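Jan 22, 2026
Posted by Retno Wattimena

Budget planning for the second cell, continued from the last entry. Endang wants a number before the April purchasing round closes, so most of today went into deciding what has to be bought first and what can stay in simulation a while longer.

Where we stand. We have money for one arm for certain. The second arm depends on what the Skornness project leaves unspent, and Darmawan won't know that until the invoices are in. The old plan asked for both arms, both grippers and a new table in one order. I've split it:

Order A — one arm, one gripper, pedestal, controller, cabling.
Order B — second arm, second gripper, safety scanner, spare wrist cover.

Order A can run by itself. Order B is no use without A. Rohani asked if we could reverse it and get the scanner early for the risk paperwork. I'd say no, the paperwork needs the final layout anyway, and we don't have one.

Quotes. Two suppliers have answered so far, Jarkance and Skullus. Jarkance is cheaper on the arm but charges separately for the controller license and for commissioning. Skullus puts it all in one line, which makes it hard to compare. I've asked them to break it out. Lead time is 8 weeks from Jarkance. Skullus wrote "on request" and I've asked again. Jarkance will hold the price if we order the second arm within the same budget year, so I've asked for that in writing too.

Pedestal. Sutrisno thinks we can weld our own and save the money. Probably true for the steel, but the mounting plate has to be flat and we'd have to send it out for machining. Once that's added the saving is small. He'll get a price for the plate before we decide. If we make it, I want bolt holes for the floor and a cable exit at the back. The last one had neither and we paid for it in rework.
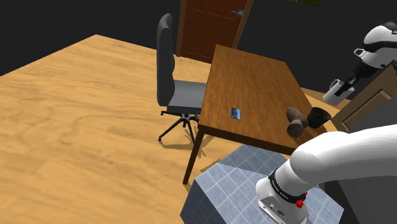 Table. I'd keep a plain wooden one for now. The tasks we have written are all light: a card, a cup, a mallet. None of that needs an aluminum profile bench, and the bench is the easiest thing to cut from the list. What we do need is a fixed position for the table relative to the pedestal. Two floor brackets will do.

Grippers. Still open. The parallel jaw gripper from Ha is fine for the cup and for the mallet handle. I have doubts about a card lying flat on a tabletop. Options are thinner fingertips (cheap, we can print them) or a suction attachment (not cheap, needs air). Plan is to try fingertip shapes in simulation first and leave the suction line out of Order A. Endang agrees. Darmawan would rather have the air line put in while the electricians are here — fair point, so I've asked for a separate price on the pipe alone.

Things missing from the last version of the sheet:
- freight and unloading
- training, 2 people
- fingertip material
- 4 days of electrician time
- service contract after the first year (Jarkance only, Skullus hasn't said)

Freight was the big omission. It pushes Order A over the line where a second signature is needed, so Rohani has to see it before it goes up.

To do: Sutrisno, plate price. Darmawan, Skornness balance and pipe price. Me, chase Skullus, redo the sheet with A and B on separate tabs, then send to Rohani.

2 comments | 4 shares

Contact the lab | Copyright 2026 | Back to top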